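Home Data Guides Contribute Contact

# Ornard Job Seekers Survey: README

Welcome! These files hold answers from 900 young people, ages 18 to 29, who were looking for paid work in Ornard and Grodard. Lucía Montoya wrote the questions and Nilmini Sikder cleaned the tables, and we're thrilled to see them out in the open.

## What you get

`seekers.csv` has one row per person and 52 columns: schooling, months without work, side income, training taken, and how they heard about openings (the cousin-of-a-friend route is huge!).

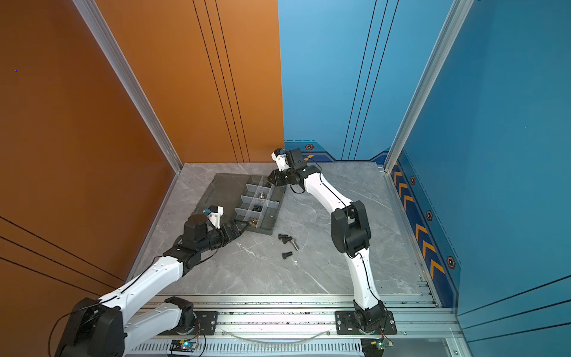 `followup.csv` covers the 200 people who answered again in October. Join the two on `person_id`. Blank means skipped, and 99 means "don't know", so please filter those before you average anything.

## Known gaps

Grodard's farm districts are thin, with only 80 rows between them. Pay is self-reported, before tax, and rounded by whoever was answering.
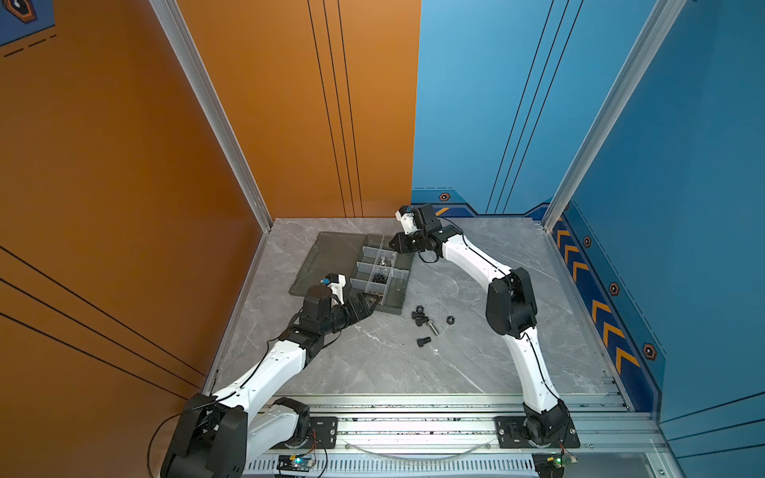
The open comments in column 52 are our favorite part – people wrote whole paragraphs about starting a phone repair stall or a bakery! Names and street names have been removed.

## Use

Free for teaching and research. Credit both authors, and send fixes, we love fixes.

Related
- Escobar Apprentice Wages
- Brandomex Small Shop Panel
- Grodard Training Centers List

This site uses cookies. Accept | Settings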